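Questions fréquentes - location de meubles Plirirus

Quelle est la durée minimale de location ?
La durée minimale est de 5 mois. Le contrat se prolonge ensuite de mois en mois, sans frais de dossier.

Livrez-vous à l'étage ?
Oui, si le passage mesure au moins 78 cm de large. Pour les gammes Etari et Sturanen, 76 cm suffisent.

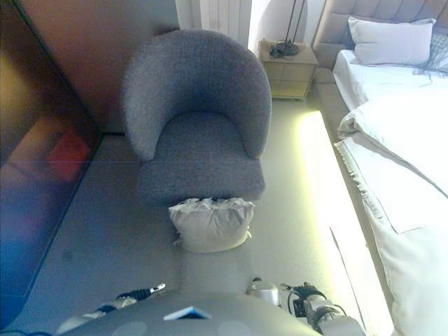 Fauteuil gris à dossier enveloppant et coussin blanc

Faut-il verser un dépôt de garantie ?
Un dépôt de 130 euros est demandé à la signature. Il est restitué après l'état des lieux de retour - comptez deux semaines.

Que se passe-t-il en cas de tache ?
L'usure normale est comprise dans le loyer. Pour une tache importante, écrivez-nous avant d'utiliser un détachant. 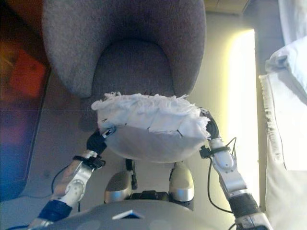
Tissu gris anthracite, assise arrondie

Puis-je acheter le meuble en fin de contrat ?
Oui, sauf pour la gamme Gavrilă. Les loyers versés sont déduits en partie du prix de vente.

Comment résilier ?
Depuis votre espace client, avec un mois de préavis. Les reprises sont suspendues la première semaine de septembre.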